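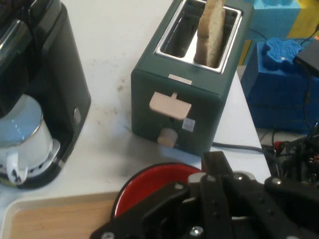

Bakthorpe, November 28, 2021

Ticket: Breakfast cell, wrist camera cable snagging
Opened by: Garnet Gill
Status: open, sulking

Symptom: arm stops partway through the toast routine with "wrist camera lost." Clear the fault, it runs again, then stops somewhere new. The toaster has been blameless throughout, and I did check it first.

Log:

Swapped the Otex cable for the spare. Same fault, 20 cycles in.

Rornon support asked if I had restarted the controller. I had, 8 times. They suggested a ninth.

Ran the arm with no toast moves, just up and down over the table. No faults in 2,000 cycles. Put the toast moves back and lost the camera in six. So it only fails when the wrist turns, and I could have worked that out before lunch.

Checked the gripper screws while I was there. One finger plate screw took a quarter turn. Unrelated, but I'm claiming it.

Parked over a clear patch of table to look at the cable loop. My guess is the loop pulls on the connector at full wrist turn. The Harb manual covers cable slack in one sentence, and the sentence is "allow enough." 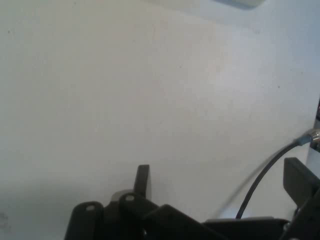

Cable loop and connector at the gripper, seen from the wrist camera.

Next: add slack, move the tie back one bracket, limit wrist turn in the toast routine until the new clip gets here. The last clip was ordered in September, so the limit may be with us a while.

Table needs a wipe too. Separate ticket, please, and not to me.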